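Waltwood Diaries > Kitchen > Making Do
Posted in: Small Space Living, Food
February | by Salamatu Agbeko

I have been putting off redoing my pantry since we moved into the Waltwood place, and last month I finally ran out of excuses. Well, I ran out of shelf. I went to put away a bag of rice and a jar of molasses came down and missed my foot by two inches, and I stood there and said out loud, okay, fine, we're doing this.

So everything came out. All of it! I had three open bags of brown sugar, every one of them a brick. I had lentils from before my son started school (he drives now). My sister came over to help and mostly read expiration dates at me in a sad voice.

My big idea this time was to plan the space before buying a single bin. Last time I spent $125 on pretty containers at Golico and half of them were too tall for the shelf, so they went to live in the garage with the bread machine. This time I wanted squares. I wanted to know that beans go HERE and flour goes THERE, and to see how much room each thing really gets. 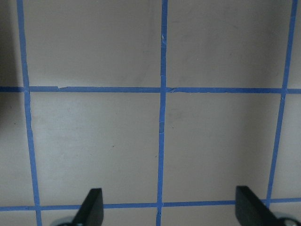

Blue tape, my favorite planning tool.

Painter's tape is so good for this. You can change your mind ten times and peel it back up. I gave baking stuff the biggest section, then felt guilty about the canned tomatoes and moved the line over, then moved it back after lunch. My sister thinks snacks should be at eye level. I think snacks should be somewhere I need a chair to reach, and we did not settle that one.

I ended up spending $25 total, on two wire risers and a roll of labels. The labels are from Addo and they do peel a little at the corners, so if you have a brand you love, tell me in the comments.

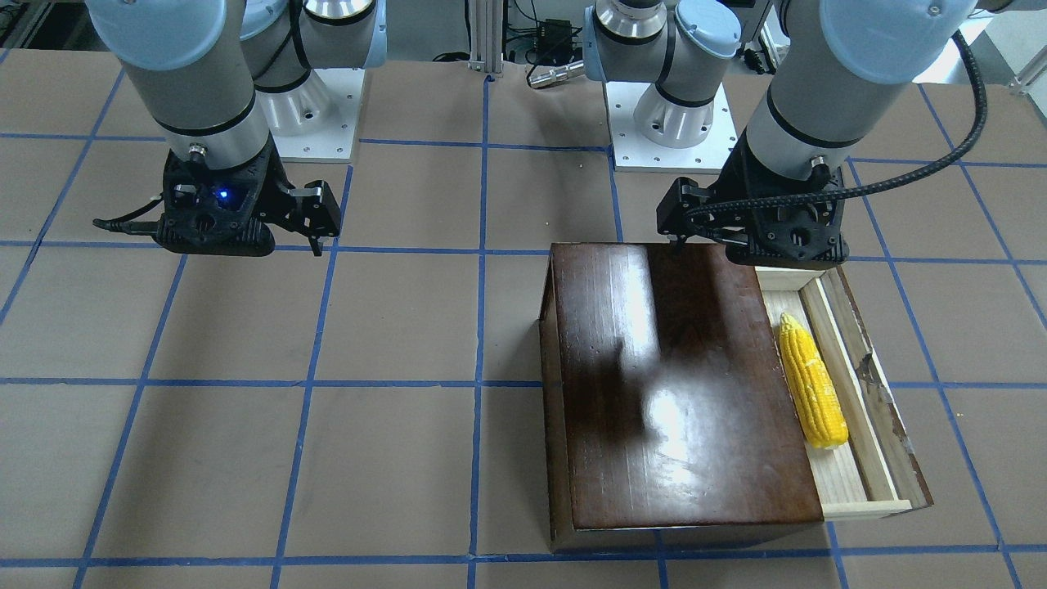

Fresh produce was the part I never had a plan for, and I still go back and forth on it. Onions and potatoes want to be in the dark but not together, garlic wants air, and squash will sit anywhere for weeks and never complain. I do like a wooden drawer for vegetables, even if an ear of corn looks a bit silly lying in one all by itself. Corn shouldn't stay out long anyway. My grandmother cooked hers the day she got it and would have had words for me about the ones I forgot in the fridge last summer.

Anyway, the pantry has stayed neat for going on three weeks, which is a house record. The rice has its own square. The molasses is on the floor level now, where it can't hurt anybody. Next I'm doing the spice cabinet, and I already found 2 jars of cloves and no cinnamon, so wish me luck with that.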